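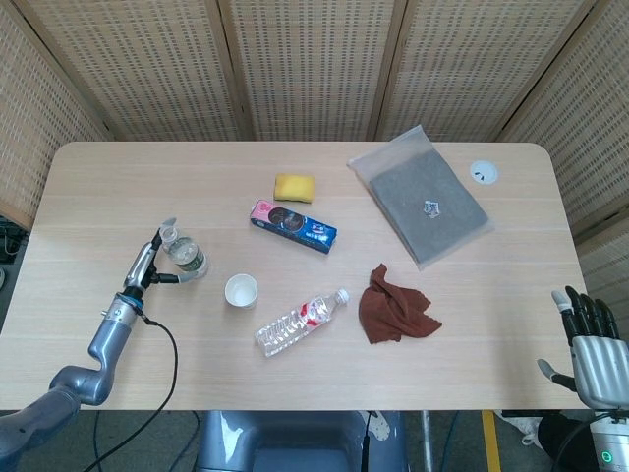
Vol. 3, p. 200

Folding screen

A folding screen is a piece of furniture made of two or more upright panels joined by hinges, used to divide a room, block a draft, or hide whatever the owner would sooner not discuss with guests. It is also called a room divider. It stands up because it is bent, and a screen opened out perfectly flat will fall over, usually toward the company.

History

Screens were in use in China more than two thousand years ago, at first as heavy single panels that stayed where they were put. Hinged versions followed, and the form traveled to Korea and Japan, where painters took to it with enthusiasm. The Japanese word byobu is usually explained as "wind wall," a fair account of the job. Early Japanese screens were tied together at the edges with cord or leather. Paper hinges came later and let a painting run across the panels without a break, so that a crane no longer had to stop at the border.

European buyers met the screen through trade and soon had it guarding fireplaces, beds, and chamber pots. By the nineteenth century it had become a fixture of the dressing room and then of the stage farce, in which at least one character must be behind it at all times.

Construction

Most household screens have between three and six panels. The frame is commonly wood, and the filling may be paper, cloth, leather, lacquered board, or a woven material such as cane, rush, or paper cord. Woven fillings keep the weight down and let air through. They let a certain amount of everything else through as well, and a lamp placed behind one will undo most of its work.

Hinges are either one-way or two-way. Two-way hinges allow each joint to fold in both directions, so the screen can be set in a zigzag or drawn into a curve around a bed or table. One-way hinges are cheaper, and their limits tend to be discovered at home.

The Gara pattern

The workshop town of Prerport gave its trade over to woven screens for several decades, and the Gara, made there by the firm of Stelmakh, was its best-known product. It stood 48 inches high, too low to hide a standing adult and too tall to see over from a chair. The rival firm of Fovach answered with a taller model weighing 13 pounds, which it advertised as suitable for moving "by one lady." Svitlana Vasylenko, in her history of the town's workshops, notes that both firms kept plaster walls in their own offices.

Care

Woven panels are dusted with a soft brush, along the weave. Sagging cane can sometimes be tightened by dampening the back and letting it dry slowly. Cats regard the material as a gift, and no finish is known to change their minds.

See also: Curtain; Fire screen; Partition wall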